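Search this site Go

Soft fingers, hard fingers

Amerley Arthur keeps her grippers in a drawer that used to hold cutlery. There are 11 of them, and since the fall she has been working through the lot with two arms, one table and a set of kitchen tools from a discount store.

The test is simple. An arm has to pick up an object, hold it clear of the table for 20 seconds and put it down where it started. Some rounds use one arm and some use both. Each gripper gets 25 tries per object, and Bakari Kimaro writes the result on a paper sheet before it goes into the computer.

Measuring cups have caused the most trouble. The rim is thin, the bowl is round and the handle is short, so a gripper that does well on one part often slides off another. With two arms the cup can be held at the rim and near the handle at the same time, and Kimaro says drops went down as soon as they tried it.

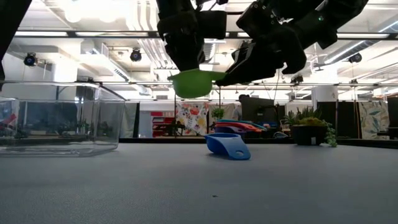

Do two arms need two of the same gripper?
Mixed pairs work, but they take longer to set up. The wider Plostent fingers close more slowly than the narrow Kozma ones, so the controller has to wait for the slower side before it lifts.

The Kozma pair is the current favorite. It has dropped fewer cups than anything else in the drawer, and the tips can be changed with one screwdriver. Arthur is less happy with the cable, which has come loose twice – both times at full reach.

Cameras come next. Gervásio Paiva wants to compare a fixed view with one mounted on the wrist, using the same objects and the same light. He has 163 trials planned and expects to start in December. The Avgate controller will stay, mostly because everyone knows its menus by now.

Contact the editors | Copyright 2019 Ovum Magazine | Back to top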